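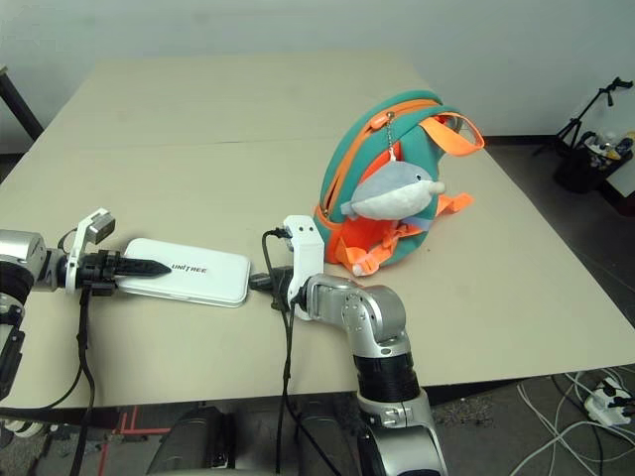 A robotics group at Plondosby says its two-armed robot can now learn a fiddly household job from 200 practice runs, a tenth of what the same team needed last year. The claim is in a report put out in June 2019, and it has been passed around a good deal by people who would like it to be true. It may be. The report doesn't quite show it.

The method is called Bisameo. A person steers the arms through a task over and over, and software learns to copy the movements from the camera pictures and the positions of the joints. So far there is nothing new in that. What the group has added is a way of throwing runs out. A second program goes through each recording, marks the moments where the two arms depend on each other, and drops any run in which those moments look muddled. The robot then trains on what is left.

Fouzia Rana, who leads the work, says most practice data is padding. "We had 2000 runs and the arms were still getting in each other's way," she said. "A lot of those runs were teaching it our own bad habits."

The report covers seven tasks, among them putting a charging plug into a power bank and packing a small backpack. The robot was given 173 attempts on the plug task and finished most of them without help. The older system, trained on all 2000 runs, did slightly worse.

That sounds tidy until you look at where the 200 runs came from. They were picked out of the original 2000. Somebody still had to sit there and steer the arms through all of them, and the sorting program itself was tuned on the full set. A lab starting from nothing could not simply record 200 runs and expect the same result, or at any rate the report gives no reason to think so.

Rana accepts part of this. She says a fresh set is being recorded, with the sorting done as the runs come in, and that the operators are already stopping sooner. She would not put a figure on the saving. 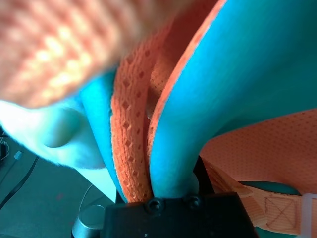 Soft things are where the doubts grow. A plug keeps its shape and a power bank stays where it is put, but straps and padding do not, and the backpack task has the weakest results of the seven. Baltazar Trujillo, who ran the tests, says the trouble often starts before anything has been lifted. With the gripper clamped on the lower ends of a folded piece, orange mesh doubled over between layers of turquoise foam, the camera at the wrist gets a very close view of the fold and not much idea of the rest of the bag. The sorting program has the same trouble. It looks for clear moments of contact, and a bag being squashed gives it few.

The report deals with this in two sentences and then goes back to the plug.

Dzintra Liepiņa, who works on robot hands at Soomro and had no part in the study, was not won over. She points out that all the tests were done at one table, with the same objects the robot had trained on. "Change the bag and I'd want to see the numbers again," she said. She also wondered how many attempts were stopped by the operator and left out of the total. Trujillo says none were left out on the plug task. He was less sure about the bag, and said he would check the log.

There is a fair point buried in all this — plenty of groups collect far more data than they ever look at, and a tool that flags the bad runs would be worth having even if the tenfold saving came down to something smaller. Rukhsana Baloch, who wrote the sorting program, seems happier with that version. She calls it a filter and says the headline figure was not her idea.

Pramier, which paid for part of the work, has been bolder. Its own notice talks of robots learning household chores "in an afternoon". Asked which chores, the company referred the question back to the lab.

The group says it will release the recordings for all seven tasks, including the failed attempts, once the new set is finished. Liepiņa has asked for the backpack ones first.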